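4.2 Equipment planning for the shared bench

The cost model in Section 3 treats a collaborative workcell as a single purchase. In practice the Esholm cell was bought in parts, under separate budget lines, and the parts do not age at the same rate. The arm and its mounting platform were charged to the capital line. The gripper, the wrist bracket, the force-torque sensor and the cabling were charged to the tooling line, which is reviewed every June. Glassware, wooden disks and other handled objects were charged to consumables, a line that the first version of the plan had left at zero.

We separate these lines because the tasks of interest put a person and the arm at the same table. When an operator works on a clear glass object directly under the gripper, the limiting item is seldom the payload or reach of the arm. It is the wrist sensing, followed by the supply of objects that can be replaced at known cost.

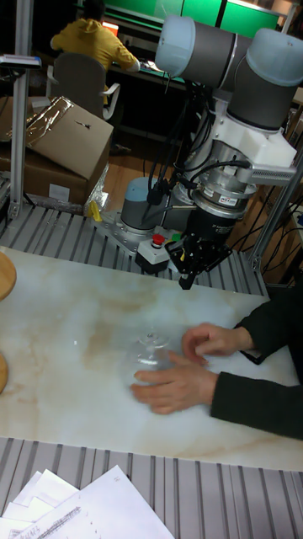

A planner who sizes the purchase from the arm data sheet alone will therefore underfund the wrist. In the original request the sensor was listed as optional. It was moved to the required list after the pilot budget was reviewed by Valeriano Goicoechea, who also asked that the mounting bracket be priced as a recurring part. Brackets are redesigned each time the tool stack changes, and under the earlier scheme each redesign was absorbed as unrecorded staff time.

Table space was a second constraint. The tabletop is shared by the person and the arm, and any fixture left on it reduces the area open to both. For this reason the plan funds no permanent fixtures. Objects are placed directly on the table or supported by one another, as in the stacking task, where an inverted wine glass stands between two round wooden disks and the gripper holds the upper disk by its rim. The wood and glass used in this task are inexpensive. The gripper fingers are not, and they are budgeted as wear parts with 2 spare sets per cell. 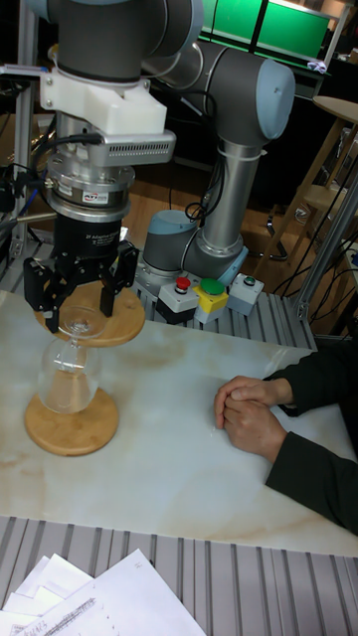 Esholm, August 31, 2024

The figures in this subsection are those in force on the date above and replace the provisional ones circulated with the Plumemlow draft. The consumables line now allows 200 glass items per planning period. Of these, 65 are reserved for stacking and 31 for handover; the remainder is held as unassigned stock. Unassigned stock may be moved between tasks without a new request, but it may not be converted to tooling funds.

Three supply routes were compared. Soler quoted the gripper, adapter and sensor as one package with a single service contract. Horkgate quoted the same functions as separate items, with a lower purchase price and a longer delivery time on the sensor. The third route, internal transfer from the Plumemlow site, carried no purchase price but left that site without a spare wrist. We selected the Soler package. The difference in price was smaller than the cost of one idle month of the cell under the model of Section 3 - a result that depends strongly on the assumed staffing level and should be recomputed for smaller groups.

Handover tasks place the heaviest demand on the sensing budget. During joint holding, the object is loaded by the gripper and by the hand together, and the measured wrench contains both contributions. A cheaper sensor with a wider noise band would be acceptable for stacking but would need longer averaging here, and the operator would have to keep a hand on the object for longer. 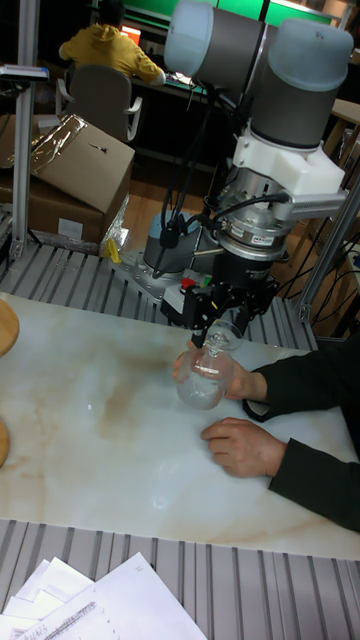

Figure 4. Joint hold on a clear glass bottle. The gripper clasps the neck while the operator's right hand grips the body. The force-torque sensor is mounted between the white adapter and the gripper.

Two items remain outside the plan. The first is calibration, currently covered by the service contract but not guaranteed after renewal. The second is floor area. The cell stands in a room that also contains desk space, and no rent is charged to the project for either use. Sites that pay for floor area by the month should add it to the fixed term in Equation 3 before comparing their totals with ours.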